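メールマガジン > バックナンバー > 8月号 > 帽子の棚から

帽子の棚から:ワークキャップの入れ替えとサイズの選び方

シェア 12 コメント 4

8月に入り、店の帽子の棚を秋向けに入れ替えています。今月はつば付きの帽子、とくにキャップの問い合わせが多かったので、新しく入るものと、よく聞かれるサイズの話をまとめておきます。

まず新入荷です。Wostonのワークキャップが届きました。去年まで扱っていた型とは別の、つばが少し短いものです。色は紺、生成り、焦げ茶で、焦げ茶だけ入荷数が少なくなっています。生地は綿の厚手で、買ったばかりのときは硬く感じます。何度かかぶるうちに頭の形になじみますが、最初から柔らかいものが欲しい方には向きません。その場合はBalážの六枚はぎをおすすめします。こちらは綿と麻の混紡で、洗いをかけてから出荷されているため、初日から楽にかぶれます。

値段はBalážが税込み4000円、Wostonはそれより少し上です。どちらもオンラインと店頭で同じ価格にしています。在庫数はオンラインの表示が一日遅れることがあるので、遠方から店に来られる方は先に電話かメールで確認してください。取り置きは3日までです。

サイズについて。キャップは「フリーサイズ」と書かれているものがほとんどですが、実際にはメーカーごとに幅が違います。後ろのベルトで調節するタイプでも、いちばん緩めた状態で58センチまでのものと、61センチまでのものがあります。通販で買って「入らない」となるのは、たいていこの差です。商品ページには当店で測った数字を載せていますので、フリーサイズの表記だけで決めず、そちらを見てください。

頭の測り方は、額の真ん中、耳の上、後頭部のいちばん出ているところを通るように、布のメジャーを一周させます。メジャーがなければ紐を巻いて印をつけ、定規に当てれば足ります。髪を結ぶ位置で後ろの数字が変わるので、ふだん帽子をかぶるときの髪型で測ってください。二回測って違う数字になったら、大きいほうを取ります。

測った数字がちょうど上限に当たる場合は、ひとつ大きいものを選んで内側にサイズテープを入れるほうが無難です。テープは店頭でも扱っていて、額側に一枚貼るだけで前に落ちてくるのを抑えられます。一周全部に貼ると今度はきつくなりがちなので、額だけで試してから足してください。

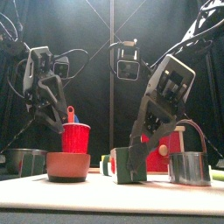 深さも見落とされやすいところです。同じ58センチでも、浅い型と深い型ではかぶった感じがまるで違います。眼鏡をかける方は、深い型だと耳の上でつるに当たることがあります。Wostonの今回の型は浅め、Balážは深めです。眼鏡の方で深くかぶりたい場合は、店でいつもの眼鏡をかけて試すのが確実です。

つばの芯についても質問をいただきました。いま棚にあるキャップの芯は、すべて樹脂です。芯の素材はPlastmontのもので、以前の紙芯の型と違い、水に濡れても形が崩れません。紙芯の古い型をお持ちの方は、丸洗いは避けて、濡らして絞ったタオルで汚れを叩くようにしてください。どちらの芯かわからないときは、つばを指で軽く弾いてみます。紙芯は乾いた軽い音がします。それでもはっきりしなければ、店に持ってきてもらえれば見ます。

洗い方は、樹脂芯のものでも洗濯機は使わないでください。ぬるま湯に中性洗剤を溶かし、汗のつく内側の帯を先に柔らかい歯ブラシでこすり、全体は押し洗いにします。すすいだあとはタオルで水気を取り、ボウルかざるにかぶせて陰干しします。ざるのほうが風が通るので早く乾きます。紺は最初の二、三回、色が出ます。白いものと一緒に浸けないでください。乾燥機は縮みます。これは毎年何人かの方から相談があり、縮んだものは元に戻せません。

Zinnessのニット帽は予定より遅れています。9月のはじめに入るはずでしたが、糸の染めがやり直しになったと連絡がありました。予約をいただいている分は入荷した順に発送します。キャンセルを希望される方は、注文確認メールにそのまま返信してください。代金はカードであれば請求前に止められます。色の変更も同じ方法で受け付けていますが、辛子色はもう予約分で埋まりました。

夏物の値下げは今週の金曜から始めます。対象は麦わらと麻のハット、それに前シーズンのキャップで、全部で19点です。値下げ品は返品できませんが、サイズ違いの交換は在庫がある場合に限り受け付けます。試着は通常どおりできます。オンラインは金曜の13時に価格を切り替えるので、それより前の注文は元の値段になります。あとからの差額の返金はしていません。

刺繍の名入れは、値下げ品も含めて受けています。後ろのベルトの上に入れる場合、ローマ字で12文字までです。漢字は画数によって潰れることがあるので、先に見本を縫ってお見せしています。仕上がりまで一週間みてください。刺繍を入れた帽子は交換もできなくなりますから、サイズを確かめてから申し込んでください。

来月号では革の手袋を取り上げる予定です。

コメント(4)

まめ吉
サイズテープを一周貼ってきつくなったのはまさに私です。額だけに貼り直してみます。

北の帽子好き
Wostonの焦げ茶、もうオンラインで売り切れ表示でした。再入荷はありますか?

店より
焦げ茶は秋の終わりにもう一度入る予定です。数はまだ決まっていません。入荷したらこのメールマガジンでお知らせします。

tomo_k
紙芯の帽子を洗濯機で洗ってしまい、つばが波打っています。アイロンで直せるものでしょうか。今度持っていきます。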